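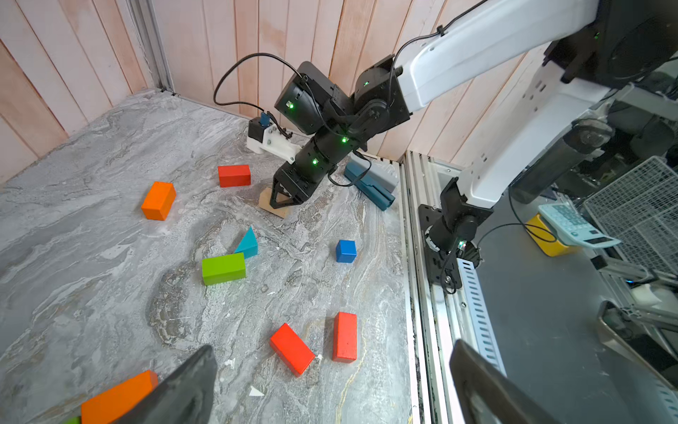
Robot arm at the worktop, gripper down on a light-brown square.

Window decals and shelf signs, October update for Cornel Olteanu

Quick one, print slot in an hour.

Done so far: shelf strips for Jorno, all 3000 printed and trimmed. Delivered to the back store, signed for by Wafula. Window decals for the Gisesance branches, 114 up, the rest waiting on opening hours from two managers. Chased twice. Will chase again.

Problems. The blue on the first decal run came out too dark, reprinted at our cost, not charged to the grant. Matte film is late from Dovhaniuk, now promised for end of month. Switched 4 branches to gloss so they wouldnt sit with bare windows. Teodor not keen on the glare, see his note.

Hanging signs: artwork approved by Brândușa except the returns desk one. She wants bigger arrows and less text. Fair enough. New proof goes out tomorrow morning.

Money: inside budget on print, over on fitting. Two evening visits we hadn't planned, stores won't let us on ladders during trading. Sudheer has the invoices and will send the split seperately.

Next: finish decals, hang the Ellano signs, order 1000 spare strips with the wider adhesive. Need your OK on the spares by noon tomorrow or we lose the price.

Proofs in the shared folder as usual.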